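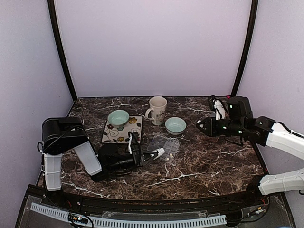 Left arm holding the bottle over the organiser, right arm free.

Home | Forum | Arms and grippers | Kits | Log in

Wornmont two-arm bench kit: good enough for small objects?

Fitriani Yusof
Posted 21/10/2022

I have the Wornmont two-arm kit on trial and must decide whether to buy it. The test job is pill sorting: one gripper tips a small white bottle over a clear plastic organiser and the other arm is meant to steady the organiser. Bowls and a mug stay on the table as obstacles. Pouring is repeatable. Picking a single pill out of a compartment fails more often than it works: 48 successes in 119 attempts, stock fingers, default speed. Is that the kit or my settings?

Tolera Araya

Mostly the fingers. The stock pair is too wide at the tip for a compartment that size, so it touches the wall before it touches the pill. Promitora sells a narrow set which fits the same mount. Recalibrate the gripper zero after fitting, and lower the closing force before you try a pill.

Check your depth readings as well. Clear lids over a dark marbled top gave me false heights. I put matt card under the organiser and the errors dropped. The arms themselves are sound; mine have run 2,000 cycles with one cable replaced.

Kidus Dinsa

Had the same kit, sent it back. Too dear for what it does.

Meenakshi Nigam

Agree with Tolera on the fingers. I would also slow the last part of the approach, and clip the forearm cable higher if it droops. Ask Wornmont whether the trial can be extended while you wait for parts. They gave me until the end of May.

Related threads
Promitora narrow fingers: fitting notes
Gripper zero drifts after restart
Cable routing on two-arm benches
Tesfamariam controller or the stock one?

Contact | Copyright Purkthorpe Help Forum | Back to top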